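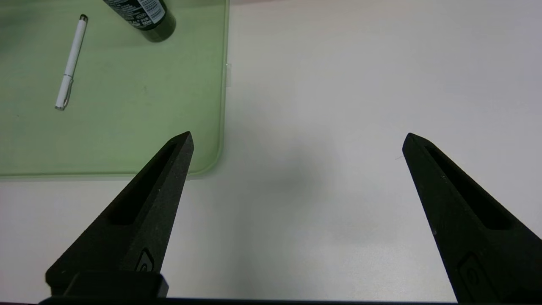 Octubre
Por Shanti Ahuja

Cuidado y reparación en casa de códigos, manuales y apuntes de Derecho

Un código civil de uso diario se estropea antes por el lomo que por las páginas. En la Facultad de Gesholm se permite consultar textos legales en el examen escrito siempre que no lleven anotaciones, de modo que un ejemplar limpio y entero tiene valor práctico durante toda la carrera. Las indicaciones siguientes sirven para encuadernación rústica (lomo encolado) y, con las salvedades que se señalan, para tapa dura.

Apertura de un ejemplar nuevo

Apoye el lomo en una superficie plana y lisa. Baje primero las dos cubiertas y después pequeños grupos de hojas, alternando principio y final, hasta llegar al centro. Presione cada grupo junto al lomo con el dedo, sin doblar. Un volumen abierto de golpe por la mitad se parte casi siempre por ese punto, que en los códigos suele coincidir con obligaciones y contratos, la parte más consultada.

Hojas sueltas

Material: cola blanca vinílica de pH neutro, pincel plano estrecho, papel encerado y dos tablas.

Retire la cola vieja del canto de la hoja con una lija fina, una sola pasada. Aplique una línea de cola de 3 mm como máximo; con más anchura, la hoja queda pegada a las contiguas y deja de abrir. Coloque la hoja en su sitio, iguale por la cabeza y ponga papel encerado a ambos lados. Cierre y prense entre las tablas durante toda la noche.

Si se ha desprendido un cuadernillo completo, no lo encole hoja por hoja. Se cose por el pliegue con hilo de lino y se pega después por el dorso. En tapa dura conviene comprobar antes el estado de la gasa; si está rasgada, hay que sustituirla.
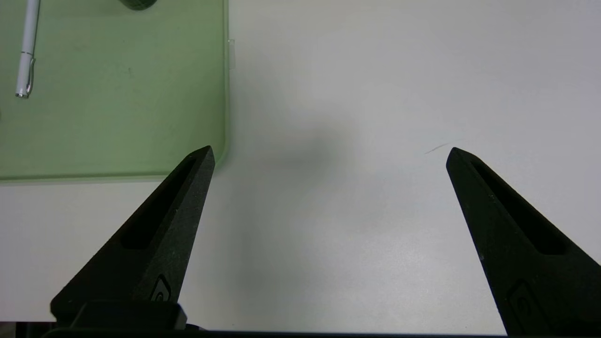
La cinta adhesiva transparente no sirve para ninguna de estas reparaciones. Amarillea, migra al papel y, al retirarla, se lleva la tinta. Para un desgarro en el margen se usa papel japonés fino y engrudo de almidón de trigo, espeso, en muy poca cantidad. El parche se corta a mano, humedeciendo la línea de corte, para que el borde quede con fibra.

Borrado de anotaciones

El lápiz blando se quita con goma de miga, desde el centro hacia el margen. El subrayado con rotulador fluorescente no se elimina. Pruebe siempre en una página de índice. Los alcoholes y quitamanchas domésticos disuelven parte de la tinta de impresión y ondulan el papel biblia.

Separadores

Las pestañas adhesivas deben ser de las que se retiran sin residuo. Las de la serie Prululier aguantan bien un curso, pero pasado el verano dejan cerco en papel fino; quítelas en junio. Un criterio que funciona: un color por libro del código y ninguna pestaña para artículos aislados.

Apuntes y supuestos prácticos

Un archivador de palanca de lomo ancho admite más papel del que conviene meter. Mi carpeta de Derecho mercantil llegó a 183 hojas y los taladros empezaron a rasgarse por la 142, donde se abría a diario. Desde entonces corto en 100 hojas y abro carpeta nueva. Los refuerzos circulares se ponen solo en la primera y la última hoja de cada bloque; en todas, el grosor junto a las anillas impide cerrar.
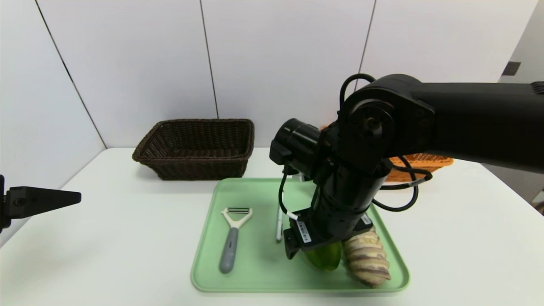
Dewanti Lumbantobing escribe que ella separa por procedimiento y no por asignatura: demanda, contestación, prueba y recurso, cada bloque con su funda. Añade que el engrudo le ha dado moho en un piso húmedo y que prefiere metilcelulosa, que se conserva más tiempo en la nevera.

La observación sobre el moho es correcta. El engrudo se prepara para el día y el sobrante se tira. La metilcelulosa pega menos, suficiente para márgenes e insuficiente para lomos.

Almacenaje

Los volúmenes de tamaño medio van en vertical, sin holgura que los deje inclinarse y sin apretar. Los muy gruesos, tumbados. Las leyes sueltas impresas en casa, con inyección de tinta, se guardan aparte del resto y lejos de fundas de PVC, que levantan la impresión. Sirven las de polipropileno.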